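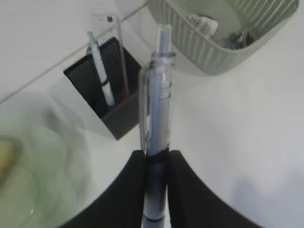

Clear pen, blue refill.

So I wrote a date picker for Android, which is a sentence that should disqualify me from making decisions. It's called Jelley and it's open source. Thread.

All I wanted was for people to pick a Wednesday without scrolling through the entire twentieth century. I tried 5 libraries. One of them opened on January every single time, like it had nowhere better to be.

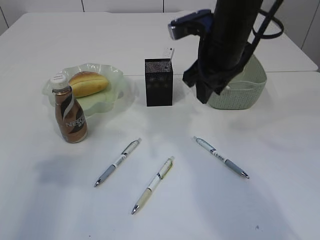

My first version took a weekend. Time zones took the next 3. I now hold opinions about half-hour offsets and I'm no longer invited to things.

It's 276 lines if you skip the tests, and a lot of people who write to me clearly have. No dependencies. You pass it a start and an end and it gives you back a range. It used to give you back the range minus a day, see the changelog, I don't want to talk about it.
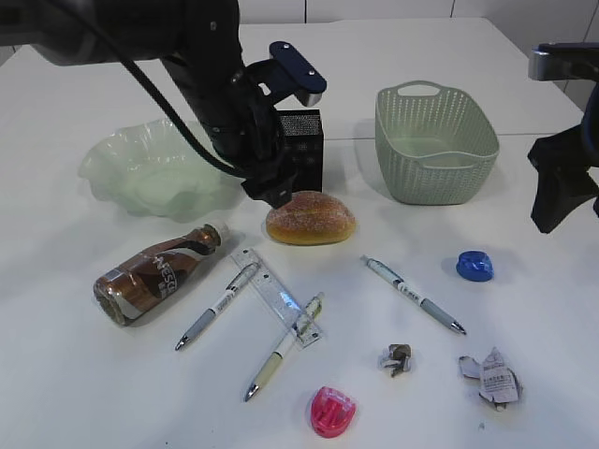 Known problems: it looks squashed in landscape, and rotating the phone while a range is half picked forgets the first half. The fix is almost done. It has been almost done since version 2.

Dark theme is in, after a long fight with one gray. If you're on Trivum, swap the import and leave the rest of your code alone.
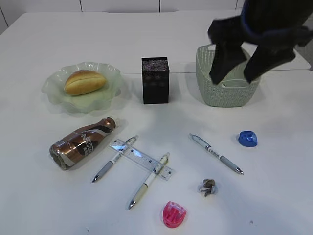
Constanza Zúñiga: does it let you start the week on Monday or do I have to fork it like the last one

It does! One setting, firstDay. It's in the readme under "Other," where I put everything people need.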